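Sewing up a boned shoulder or a stuffed joint

A boned and stuffed shoulder of lamb can be tied with string, but if the filling is loose it will leak at the ends. Sewing holds it better. The job takes about 12 minutes once you have done it a few times, and you need very little kit.

Use plain undyed cotton butcher's string or a fine linen thread. Nylon melts and coloured string can bleed into the gravy. A trussing needle is best. A large darning needle will do for poultry, though it bends in pork skin. Cut 50 cm of string at a time. Longer lengths tangle and drag through the stuffing.

Take the meat out of the fridge, lay it skin side down and pat it with kitchen paper. Season the inside, then add the stuffing in a line down the middle. For a shoulder of ordinary size, 300 g is enough. Any more and the seam will strain as the filling swells – breadcrumb stuffings are the worst for this.
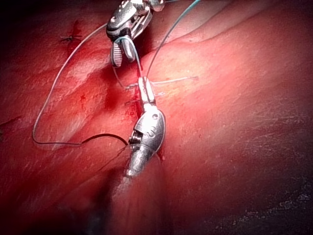

Keeping hold of the needle is the hard part, as fat gets on your fingers straight away. Keep a folded cloth by the board and wipe both hands every few stitches. A pair of small pliers kept only for the kitchen will pull the needle through when your fingers slip. Surgical tools do it far better, and the open jaw on the left of the upper one in the photo shows why: the gripping face is slotted and striped, so look for ridges inside the jaws when you buy pliers. Smooth ones slide off. Boil them for a few minutes after use and dry them at once, or the hinge will rust.

Start at the thicker end. Go in 2 cm from the edge, cross over and come up through the other side. Tie the first stitch with a double knot and leave a tail as long as your hand. After that use a simple over-and-over stitch, a finger's width apart. Pull until the edges touch and no further.

Finish with another double knot and a second long tail. Jytte Egilsson, who taught me this, ties a loop in hers so she can find it after roasting.

Rest the joint for 19 minutes or so, snip every other stitch and draw the string out from one end. Check you have all of it before carving.

Wash the needle in hot soapy water and store it pushed into a cork.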